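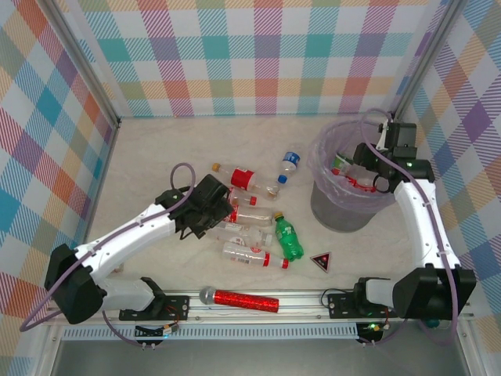
How does a pair of robot arms learn to clear bottles off a table? A person works the arms first, again and again, and the software learns from the recordings.

Vainio had explained this to the board in January, and the board had asked when it would be finished. She had 979 recordings by then. The method she called Tondisel threw out any run where the two arms disagreed about who was holding the bottle.
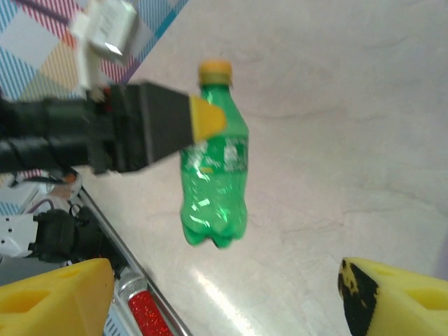
Eino Aaltonen

"You're throwing out the good ones," Cuncombe said. He had the results open on his laptop and had not taken off his coat.

"I'm throwing out the confused ones."

"Run it with them back in."

She did not want to. It meant a night of training and another morning of putting bottles out by hand. 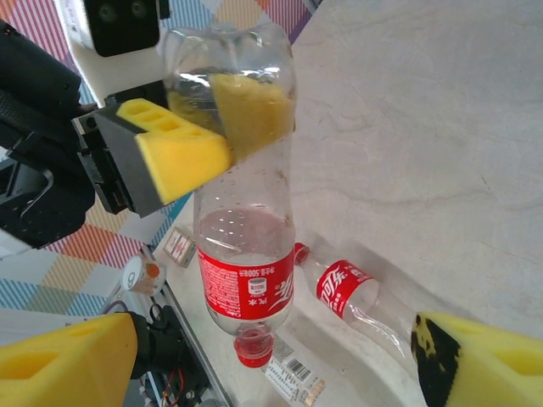 She ran it anyway. In the morning the arms passed a bottle across, lost it, and went back for it. With the clean set they had never gone back - they had closed on air and carried on to the bin.

"It learned that from the bad runs," Cuncombe said.
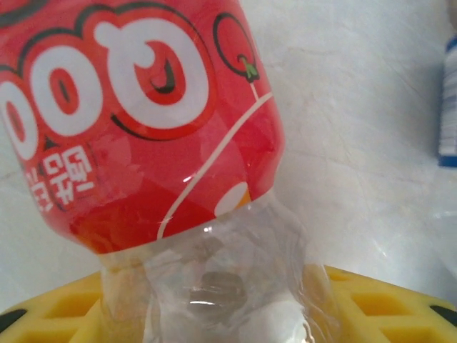

Vainio wrote the number of recoveries in the notebook and crossed out the name Tondisel at the top of the page. Then she called Drudex and told them the report would be two weeks late.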